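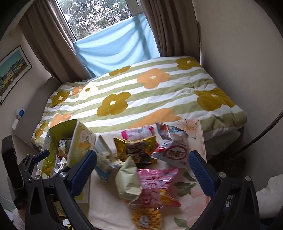 Fig. 4. Guest room, bed made up, snacks out on the small table in front.

Section 4 – Setting up the guest room

Covers the bed, the window, the snack table and the last look round. Kitchen and bathroom are in sections 5 and 6. If you only have the short changeover (under 2 hours) do 4.1, 4.3 and 4.5 and leave the rest for the next person, but write it on the sheet so they know.

Before you start

Fetch from the landing cupboard:
Clean duvet cover, striped with the flowers (see Fig. 4)
Greenish bottom sheet
Pillowcases, two pairs
Snack box from the top shelf
Duster, dry cloth, bin bag

Linen comes back from Erov in blue sacks. Check the tag before you open one. Granbridge rooms are tag 232, anything else belongs to the other house and goes back on the floor by the door. Don't mix them, it took most of July to sort out the last lot.

4.1 Making the bed

1. Strip everything. Used linen straight in the sack, not on the chair, not on the carpet.
2. Look over the mattress. Marks, damp, anything odd – stop and ring Chinyere Ajayi before you go on.
3. Bottom sheet on. Headboard end first, then the foot. Pull it tight at the corners. A bit of sheet showing below the duvet along the side is fine.
4. Turn the duvet cover inside out, hands in the far corners, grab the duvet corners through it and shake it down. Easier with two people. Can be done with one if you stand on the window side.
5. Poppers at the foot end. Do all of them up. Guests do notice.
6. Lay it flat, flowers facing up. The plain side is the underneath.
7. Smooth from the headboard down. The side nearest the plain wall always wrinkles, go over it once more at the end.

Note: the stripes are white and sage green. There is an older cover with a similar green but no flowers, that one is for the box room only.

Note: no ironing on the bed. The Haruna steamer is allowed if you keep it moving, lowest setting, and let the cover air before you close the door.

CAUTION: the headboard is not fixed to the wall. Don't lean on it, don't push the bed back with your knee. Lift and shuffle.

4.2 Window and curtains

1. Curtains open, one each side. Let them hang in their own pleats, no tie-backs.
2. Light blue cloth stays across the lower part of the window. It's there for privacy and it lets the light through. It does sag a bit in the middle. Leave it unless it has come off altogether.
3. If it has come off, clips are in the drawer on the landing. Start from the left and don't stretch it, the material is thin and wont take it.
4. Window open for at least ten minutes while you do the bed. Shut it before you put food out.
5. Wipe the frame with the dry cloth. No spray on the blue cloth.

Note: in summer the sun comes on to the headboard side of the bed in the morning and the cover has started to fade on the older set. For an empty night, draw the left curtain halfway.

CAUTION: sill gets slippery after cleaning. Don't stand on it to reach the curtain rail. Use the steps.

4.3 Snack table

The small table goes at the near side of the bed, close enough to reach from sitting. Not against the wall, people bump the picture.

1. Wipe the top and dry it. Sticky patches make the wrappers stick as well.
2. Wrapped snacks only. Nothing loose, nothing home baked, nothing that needs a fridge.
3. Check the date on every packet. Less than a week left, take it out and put it in the staff tin.
4. Lay them out so the guest can see what there is. One layer if it fits. Don't build towers.
5. Open boxes are fine on the table if what's inside is wrapped singly. Fold the flaps back or tear them off neatly.
6. Empty wrappers and crushed packets in the bin bag, including anything left up by the headboard. Check behind it too.

Stock for this room comes out of the Olex order. We get 200 pieces a delivery and they are meant to last both houses, so don't fill the table up to the edges. When the top shelf looks thin, put a line on the sheet. Don't wait till it's gone.

Note: anyone who has told us about an allergy gets the sealed box marked with their room and nothing else on the table. Clear the table first, wipe it twice, fresh cloth. If you aren't sure, leave it bare and ring.

CAUTION: no chocolate on the table if the sun is on it. Learned this on the white rug.

4.4 Picture and walls

1. Dust the top edge of the picture. Dry duster, no polish near the glass.
2. Straighten it if it has slipped. It's the one with the row of buildings, yellow and pale, sky above. Line it up with the top of the headboard by eye.
3. The wall by the foot of the bed is plain and shows everything. Scuffs come off with a damp cloth and not much pressure. If they don't come off, leave them, I have the leftover paint (tin 1,557, second shelf of the shed).

Note: don't hang anything extra. Somebody put a hook in last year and the plaster came with it.

4.5 Last look round

Stand in the doorway.

Bed flat, flowers up, poppers at the foot
Curtains open
Blue cloth in place
Snacks out, dates checked
Picture straight
Rubbish gone, bag tied
Lamp works, try it
Window shut

Sign the sheet on the back of the door. Initials and time. If you skipped something say which number, eg "4.4 not done".

4.6 If something is wrong

Duvet cover torn or stained: use the spare from the bottom of the cupboard. Bag the bad one seperately, tag it, write what happened. Erov will mend small tears, they won't do big ones.

No cover the right size: swap with the box room and tell Chinyere. The box room can go a night on the blanket.

Snack box empty: kettle tray biscuits will do for one night. Two packets per guest.

Curtain off its hooks: take it down fully and fold it over the chair. Don't leave it half hanging, the rail bends.

Guest arrives early: bed first, always. Table can be done while they have tea downstairs.

Smell of damp: window open, door shut, ring. Don't use air freshener to cover it up.

Contact for anything in this section is Chinyere Ajayi, number on the inside of the landing cupboard. Text is better than ringing after eight.

Section 4 last changed 17 Aug 2020. Old copies with the pink cover, please bin.

Next: Section 5 – Kitchen and fridge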